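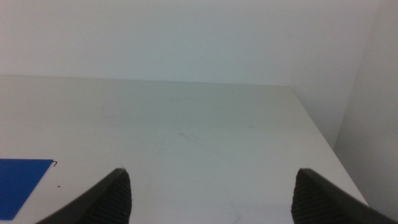 3. How we asked people about waiting

3.1 The trouble with asking

Ask someone at a bus stop how long they've been waiting and you get a story. I learned this in my first hour at the Drindama depot stop, when a man told me he'd been there "since before the rain." The rain had started while I was still at home eating breakfast. He had been at the stop for nine minutes by my watch, and I'd watched him walk up.

I don't think he was lying. Earlier work on felt waiting time mostly agrees that people stretch their waits when they report them, and that the stretch is bigger when they don't know when the bus is coming. What bothered me about that work was the way the numbers were collected. A person with a clipboard walks up, says hello, and asks a question about time. From that moment on the person is paying attention to time, and also to the clipboard. Some of them start checking a phone. A few get annoyed (reasonably!) and the annoyance goes straight into the answer.

So for this study I wanted the question to be small, quiet, and answered at the point of boarding. The method below came out of a long argument with Joana Esteves, who thought my first plan was far too fussy, and she was right about most of it. My first plan had two questionnaires and a follow-up phone call. The one we used has a card.

3.2 The route and the stops

Everything was done on the line between Drindama and Bakilana, run by Grarkon. It's a plain suburban route. The buses come often enough that most riders don't look anything up, and seldom enough that missing one is a real nuisance, which put it right in the range I cared about. We picked 10 stops. Half of them had a working arrival display and half had only the printed schedule in its plastic holder, and in one case a holder with no schedule in it until the second week of March.

I went back and forth on whether to throw that stop out. In the end I kept it, and the results in Section 4 are given with and without it. The difference is tiny, but readers who know the route would have asked.

We matched the stops as well as we could for shelter, seating, and how busy the road was. It's not a perfect match. The stop outside the Bakilana market has a bakery next to it, and I'm sure that waiting beside a bakery is a different activity from waiting beside a tire shop. I have no correction for bread.

3.3 The cards

When a rider arrived at the stop, one of us handed over a card and said a single sentence: "Could you give this to my colleague when you get on?" The arrival time went into the log against the card's number. On the bus, the second observer took the card, asked "How long do you think you waited?" and wrote down the answer in whatever words the rider used, along with the boarding time. That's the entire procedure. No name, no age, no signature.

Two colors were in use, blue for stops with a display and yellow for stops without one. The color had nothing to do with the rider. It was there so that the person on the bus could sort the stack at the end of a run without reading every number, often while standing up and holding a rail with the other hand. Ha-neul So tried a version with small printed symbols in the corner and gave it up after one trip.

We did worry about whether the color itself might nudge people. There's a scattered set of claims about blue being calming, and if they're true then I had handed the calming card to exactly the people I expected to report shorter waits. That's a bad design, and I'd like to say I caught it myself, but Ha-neul did. On the last five days of fieldwork we swapped the two colors across all the stops and changed nothing else. The swap is treated as its own factor in the analysis, and it made no difference I could find. I still wouldn't do it the same way again -- I'd swap every day from the start.

The card stock matters more than I expected. Our first batch was glossy, and in bright sun the number was hard to read from the seat. The second batch was matte. It also took pencil better, which mattered when we were adding a note in a hurry. Figure 2 shows a blue one.

Figure 2. A blue card with a matte finish, lying on a white surface.
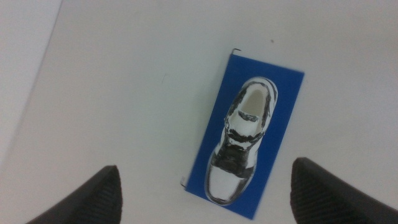

3.4 What came back

We handed out 2,059 cards and got 1,673 of them back with a usable answer. The rest went wrong in several ways. Riders gave up and walked. Riders accepted a lift. Quite a lot of riders simply got on through the rear door, where there was no observer, and took the card home. A smaller number handed it over but wouldn't guess a time, or gave an answer like "too long," which I enjoyed but couldn't use.

The people who gave up are a real problem and I don't want to wave it away. If the most impatient riders leave before the bus comes, then the answers I have come from a more patient crowd, and the stretch I report is probably too small. I can say when those people arrived at the stop. I can't say how long they felt they'd been there when they left. The stop observer noted departures where possible, but at busy times one person can't watch everybody, and the departure log is patchy enough that I've used it only for the rough check at the end of Section 4.

3.5 Turning words into minutes

Most answers were plain numbers. Where a rider gave a range ("ten, fifteen minutes") I used the middle of it. "A quarter of an hour" is fifteen. "A couple of minutes" I took as two, and I know some readers would say three. Joana and I coded the awkward answers separately and then compared lists. Where we disagreed, we talked it over, and where we still disagreed the answer was dropped and counted among the unusable ones above.

People love round numbers. Fives are everywhere in the data, and almost no one says they waited seven minutes. This makes single answers lumpy, so I never interpret one rider's gap between felt and actual time. All the comparisons in this paper are between groups of riders.

Actual waiting time is boarding time minus arrival at the stop. Both observers used the same model of wristwatch and set them against each other before each run. We had hoped to check boarding times against the Zerex ticket readers on the buses as well. The reader logs turned out to record the tap and the door opening under the same heading, and we couldn't separate them with any confidence, so the watch times are what I've used throughout.

3.6 Permission and other practical matters

Grarkon gave us written permission to stand at the stops and ride the buses, and asked that drivers not be identified. They aren't. The company saw the procedure beforehand and had no say in the analysis. Riders who asked what the card was for got a straight answer, and anyone who didn't want one was left in peace. The arrival log, with the card numbers kept and the free-text remarks removed, can be had by writing to me.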